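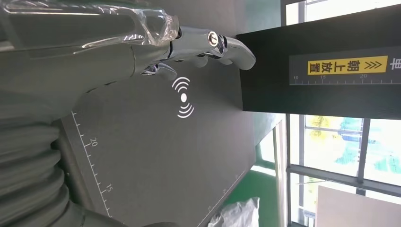
White markings on a dark gray tabletop at the Staltard Room in Provholm, with a black box standing to the right.

Home | News | Town | Sports | What's On | Letters

New worktables are a hit at the Staltard Room

By Tatu Ndung'u
January
12 comments | 87 shares

If you have ever cut a sheet of paper an inch too short because the tape measure was in the other room, you are going to like the Staltard Room's new tables.

The public workroom on the second floor of the old Ragab shoe store reopened last month after a winter of painting, rewiring and a lot of arguing about shelves. The shelves look great. But the tables are what people are talking about, and after spending most of an evening at one of them I can see why!

The tops are dark gray and flat with no shine to speak of, so the overhead lights don't bounce back in your eyes when you lean in. Printed right on the surface, in white, is a ruler scale with short ticks and longer marks at intervals, and numbers set sideways next to it. A second, fainter scale follows the edge. Near the middle there's a wireless symbol, a dot with curved arcs going out on both sides, much like the one you see on a contactless card.

It's a simple idea and I loved it right away. You set a thing down, you slide it up to the line, you read the number. I measured an envelope, a paperback, my own hand and a stranger's sandwich (with permission).

"I used to keep three rulers in my apron and lose all three by lunch," said Gladys Rweyemamu, who binds notebooks and was one of the first to book a seat. She had a stack of covers with her and was lining up each one against the scale before she reached for her knife. "Now I look down and it's there. I want one at home. My husband has already said no."

Adhiambo Obura runs the room, and she picked the tables out after trying several kinds in her own garage. Shiny white was too hard on the eyes, she said, and a plain wood top she liked very much got a ring on it from a coffee cup in the first hour. The gray won because small things show up well against it. Pale thread, paper scraps and beads are all easy to spot, and she dropped a few pearl buttons in front of me to prove the point.

Black things are a little trickier. They don't vanish, but you do want to pay attention to where you put your dark scissors. Obura keeps a roll of yellow tape by the door for anyone who wants to mark their tools.

The room has five of the new tables, bought with money from last fall's street fair and a grant from Cadilent, the lamp company out on the county road. The old ones went to the high school's theater department, where I hear they are already painted to look like a ship.

Opening night drew 40 people, more than the stairs were really built for, and there was a line down to the sidewalk for the button sorting contest. Idrisa Sang won it. He also won last year's, and he was very cheerful about it both times. His prize was a free month at the room, and he has been in nearly every evening, building small display boxes for a friend's mineral collection.

Sang showed me how he uses the scale. He doesn't start at the end of it, the way I did. He picks one of the longer marks in the middle, puts his corner there and counts out in both directions, so the piece stays well away from the edge of the table and doesn't get bumped. I tried it his way and my next box lid came out square. It was my first square lid ever and I made everybody look at it.

A few notes from regulars that Obura asked me to pass along. Please use a cutting mat. The printing is tough, she says, but a sharp blade is a sharp blade, and she would like the numbers to be there next year too. Hot glue guns go on the side counter. Wipe up with a damp cloth, and leave the strong cleaners at home.

The evening schedule is filling up fast. Box making with Sang starts at 6 p.m. and has room for 21 people, with a second session planned if there's demand. Ragnheiður Bach will teach map folding and paper repair later in the month, and she told me she changed her whole lesson plan once she saw the tables. In her old class the first part of the night went to handing out rulers and collecting them again. She's going to use that time for an extra project, a folded pocket for seed packets that she brought along in her coat to show me. It's a lovely thing, and it weighs about as much as a leaf.

Bach also plans to bring her collection of town maps, 60 in all, including one that still shows the ferry landing at the foot of Mill Street. Visitors can look through them before class. Clean hands, please!

The Staltard Room is open afternoons and evenings. Use the side entrance, the one with the green awning, and go up the stairs. The elevator is working again after its long break, and you can get a key for it at the front desk downstairs. Drop-in seats are free for Provholm residents. Classes have a small fee that covers paper, board and glue.

To sign up for box making or map folding, write your name on the sheet by the coat rack or stop at the library desk, where they keep a copy. Bring an apron if you have one.

Share this story | Comments (12)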